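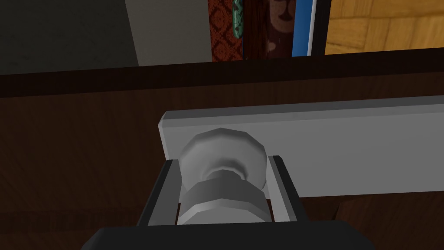 14 October 2024

The second marriage of the old duke

I worked the whole morning on the House of Orititz again. My tea became cold two times. I had promised to myself to finish the family table before lunch, but I stopped at the second marriage of the old duke, as I always stop there.

The problem is easy to explain and difficult to solve. The duke married first a princess from a ruling family, and from her he had two daughters. After her death he married the daughter of a judge from Vistis. The house law said that a wife must be of equal birth, or the children cannot follow their father. So the son of the second marriage received only the title of count, and the dukedom should go to a cousin. Until this point all the books agree.

But in April I found a note in the catalog of the Vistis archive which speaks of a letter "concerning the rank of the children." The letter is number 262 in the box. If the duke changed the house law before the wedding, the son was a full heir, and the people who today call themselves head of the house are the wrong people. If he changed it after the wedding, I do not know what it means. I believe a father cannot make his son equal after the fact, but there are other houses where this was done and everybody accepted it.

I wrote to Seul-gi Yoo about this last week, and her answer came today. She is more strict than me. She writes that a change of house law needed the agreement of all the adult men of the family, and the cousin would never sign such a paper against himself. I answered that the cousin had large debts in these years, and a man with debts signs many things. She will not like this answer. She likes a signature and a seal.

After lunch I read the marriage contract once more, in the bad copy. My German is slow and the handwriting is worse than my German. There is one word in the fourth paragraph which I first read as "equal" and now I read as "similar." It makes a big difference. I looked at it with the magnifying glass, then without the glass, then I went for a walk.

It was a good walk. The leaves by the canal are yellow already and there was a smell of smoke from the gardens. I bought bread and a small cabbage. I was thinking the whole way about the judge's daughter, who is in every book only one line. "Married secondly, without issue capable of succession." She lived thirty years in that house, and she brought up the two girls of the other woman. One of those girls named her own daughter after her, so I suppose there was some love.

In the evening Na-rae Kang telephoned. She has now read my chapter about the christening of the first daughter, and she found 10 mistakes, most of them small. I gave the girl seven godparents on one page and eight on the next. The eighth is the old Countess Son, who was invited but was ill and sent another lady in her place. Na-rae says the lady who holds the baby is not the godmother, the godmother is the one who is written in the church book. I know this, and still I wrote it wrong. She also says my sentences are too long when I am nervous about a date.

We spoke also about money. Runley would print the book if I can keep it under 500 pages. I have now 498 with the index, and without the family tables. So something must go out. Na-rae wants me to cut the chapter about the lawsuit over the silver. I want to keep it, because there the cousin speaks in his own words, and he is very rude and very alive. We did not decide.

I corrected the godparents before I washed the dishes. I also changed "pretender" to "claimant" in the last chapter. In my language the first word sounds like a person who tells lies, and even if in English it has not this meaning, I never feel easy with it.

Tomorrow I must write to the archive and ask for a scan of number 262. I should ask for the envelope too, if there is one, for the date.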